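Stollham Toy Library: progress report to the Claeys Fund
8/28/18

The grant has now paid for 22 lending sessions at the Stollham hall and eight at Voltivden. Membership stands at 144 families, and 532 items have gone out on loan since January. Jigsaws and ride-on toys are still borrowed most. Opening hours at Voltivden were moved to the afternoon after the spring, and attendance there has picked up.

Cataloguing is behind. The Clestora loans software was set up in the spring but the older stock has not all been entered, so part of the collection is still on paper cards. We expect to finish this before the next report. Small wooden items such as coloured blocks are now listed by the set. 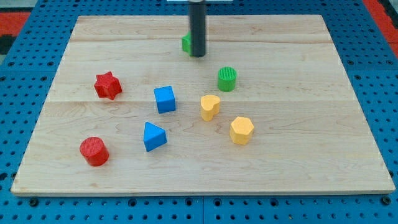

Parents at Voltivden asked whether the loan period could go from two weeks to three, as the bus only suits them on alternate weeks and one missed trip means a late return. We have agreed to this from the next session at both sites.

Spending is within budget apart from storage, where the rent rose. We would like to move the unspent printing money across to cover it and ask for your approval.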